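Glaze Fit and the Thirty-Degree Problem: Driss Abdelaziz on Crazing

Driss Abdelaziz has run the glaze room at Skikedgate, a production pottery, for long enough to distrust any recipe that arrives without a firing schedule attached. His subject is crazing, the network of fine cracks that forms when a glaze contracts more than the clay under it during cooling. We talked in April, between kiln loads.

"Most people treat it as a surface fault," he said. "It's a mismatch in expansion. The surface is where you read it."

His test procedure is short. A fired piece goes into an oven until it is heated through, then straight into ice water. The glaze is inked, wiped and checked under a loupe. A piece that comes through clean is put back on the shelf and checked again after a month, since some bodies take up moisture and swell slowly.

"Delayed crazing is the expensive kind," Abdelaziz said. "The piece passes, it ships, and then you hear about it from a restaurant."

The restaurant he had in mind was supplied from a line called Nunar, a stoneware range with a pale glaze high in sodium. Sodium melts well and brings out color, but it also has a high coefficient of expansion. Skikedgate pulled 828 pieces of Nunar from stock and refired a sample. Refiring closed the cracks for a few weeks. 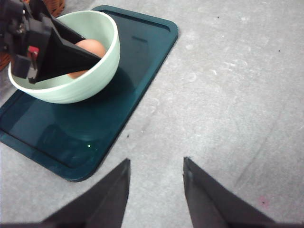 Page last changed: April, 16:40

The repair was made in the recipe. Abdelaziz replaced part of the sodium feldspar with a lithium source and raised the silica in small steps, firing a row of tiles at each step. The final version is a little stiffer in the melt and needs a longer hold at top temperature.

"You give up some gloss," he said. "I'd take that over a glaze that leaks."

He also changed the clay. The earlier body, bought from a supplier named Slaoui, was fired at the low end of its range to save gas. Firing it 30 degrees Fahrenheit hotter brought absorption down to a level he would accept. He now boils and weighs test bars from every delivery and keeps the results in a paper ledger.

Asked about glaze software, he was measured. Skikedgate uses a calculation sheet called Gulell, written in house, that estimates expansion from the oxide analysis. "It ranks recipes. It doesn't predict them. If it says A is lower than B, I believe it. If it gives me a number, I still make the tile."

A new glaze at Skikedgate goes through a trial run of 1000 pieces before it joins the catalog. The reformulated Nunar has passed that mark, and a second run of 3000 is scheduled. Abdelaziz has kept one crazed plate from the old stock on the shelf above the scale, and he inks it again whenever someone new starts in the glaze room.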